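Chapter 6
Adapting for the Screen: Costume and Properties

A novel may tell its reader what a character wears, or it may leave the matter open. A television drama has no such choice. Every actor who walks on to the set must be dressed, and every object the actor handles must be found, hired or made. This chapter considers how those decisions are taken when a book becomes a serial, and how they shape the viewer's sense of a character.

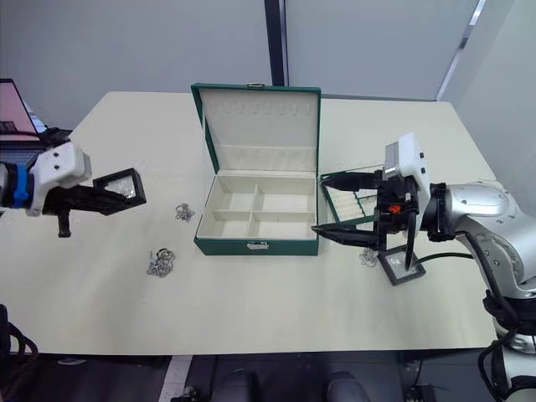 Figure 6.1 Jewellery box, open, with divided interior

The main case study is The Wultport Letters, a serial in 2 parts adapted from a novel of almost 800 pages. Much of the book's account of the Magalhães family and their house at Trurkbridge had to be left out. The designers were asked to carry some of that lost material in clothing, furniture and small personal belongings. 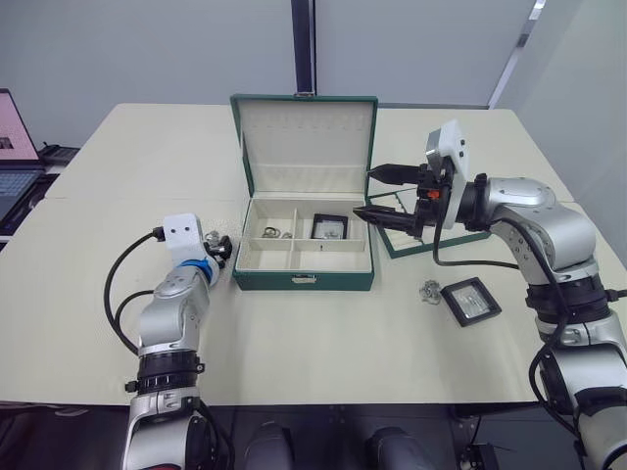
Properties are usually divided into set dressing, which furnishes a room, and hand properties, which an actor picks up or uses. The second group calls for closer planning, as a hand property may be seen in close-up and must match from one shot to the next. Personal jewellery is a common instance. Two silver rings lying side by side in a lined box may suggest a marriage to the viewer before any line has been spoken — provided that they lie in the same way each time the camera returns to them. A record of position is therefore kept for every item of this sort, and it is checked before each take.

The same care applies to costume. In the Furness episodes of the serial, the elder daughter's coat is shown at three stages of wear.
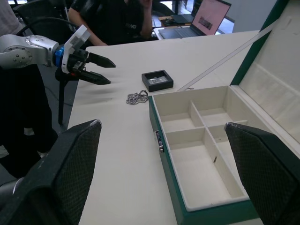 Separate copies of the coat were prepared for each stage, so that episodes could be filmed out of order. Students should note that this is a matter of cost as well as of storytelling, and that a smaller production may have to change the script instead.

Section 6.1 sets out the duties of the costume and property departments. Section 6.2 returns to the opening episode and compares it with the first two chapters of the novel.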